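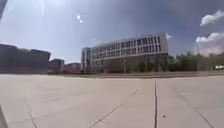

Le marché du soir de Gruvport va déménager, c'est décidé depuis la dernière réunion publique, et j'avoue que je suis rentrée chez moi à moitié ravie, à moitié inquiète. Fini la rue du Port et ses trottoirs où l'on se marchait sur les pieds entre deux poussettes ! À partir du printemps, les étals s'installeront sur une esplanade du quartier Rendatbridge, au sol bien plat, en grandes dalles de béton clair, le genre de surface où une table de camping ne boite pas et où l'on peut tirer un caddie sans perdre ses tomates en route. Pour qui a connu les pavés de la rue du Port (j'y ai laissé un talon et un pot de confiture de prunes), c'est déjà une petite révolution.

La réunion se tenait à la salle Sombatkul et elle a duré, duré... On attendait une cinquantaine de personnes, il en est venu autour de 200, avec des gens debout jusque dans le couloir. Buppha Chareonsuk, qui vend ses soupes et ses brochettes depuis les tout débuts du marché, a pris la parole la première. Elle n'est pas contre, elle veut juste savoir où elle va brancher ses plaques. « On nous a promis l'électricité en juillet, on est encore sur les rallonges », a-t-elle lancé, et là, franchement, gros applaudissements. La réponse de la mairie a été un peu molle : des bornes sont prévues, le nombre reste à préciser.

L'autre sujet qui fâche, c'est le prix de l'emplacement. Le tarif pour la saison passerait à 300 euros, y compris pour les petits stands de deux mètres qui ne vendent que des bocaux ou des bijoux. Chalerm Rattanakul, qui fait du miel et pas grand-chose d'autre (il le dit lui-même, je n'invente rien), trouve que c'est cher payé pour quelqu'un qui vient un soir sur trois. Il a demandé un tarif à la soirée. On lui a répondu que c'était à l'étude – j'ai compté sur mes doigts le nombre de choses à l'étude ce soir-là et j'ai vite manqué de doigts.

Et puis il y a l'ombre, ou plutôt le manque d'ombre. Un marché du soir en plein été, ça commence à 18 heures, et à 18 heures il tape encore fort ! Thanakorn Sriwong, le fleuriste, a raconté ses bottes de pivoines cuites en une demi-heure un jour de canicule, et pourtant c'était rue du Port, avec les platanes. Il réclame des voiles ou des parasols fournis par la ville. Moi je pense surtout aux fromages de ma voisine de stand, mais bon, chacun prêche pour sa paroisse.

Côté habitants, les avis sont partagés. Ceux de la rue du Port vont enfin pouvoir se garer devant chez eux, et ils ne s'en cachent pas. Ceux de Rendatbridge s'inquiètent du bruit et des poubelles. Une dame assise derrière moi voulait savoir si la fanfare Aso viendrait jouer comme d'habitude, et à son ton je n'ai pas réussi à deviner quelle réponse elle espérait. La fanfare viendra, en tout cas, mais elle devra s'arrêter à 22 heures.

C'est Sigita Šimkus qui coordonne tout ça pour la mairie, et je lui reconnais une patience d'ange. Elle a noté chaque question dans un grand cahier, même celle du monsieur qui voulait parler des pigeons. Elle promet un plan des emplacements avant Noël, avec une visite sur place pour les exposants qui le souhaitent. Les anciens choisiront en premier, ensuite ce sera par ordre d'inscription. Pour le bus, la ligne 2 sera prolongée les soirs de marché, avec un dernier départ à 22 h 40.

Les inscriptions se font à l'accueil de la mairie ou auprès de Kittipong Siriwan, au stand des épices, qui a une pile de formulaires sous sa balance. Prévoyez une attestation d'assurance et une photo de votre étal, on me les a demandées toutes les deux. La saison actuelle, elle, se termine rue du Port comme prévu, avec la soirée soupe à la fin du mois. Apportez votre bol !

Publié en septembre 2019

Imprimer cet article | Envoyer par e-mail

Contact | © Le Petit Journal de Gruvport, tous droits réservés | Haut de page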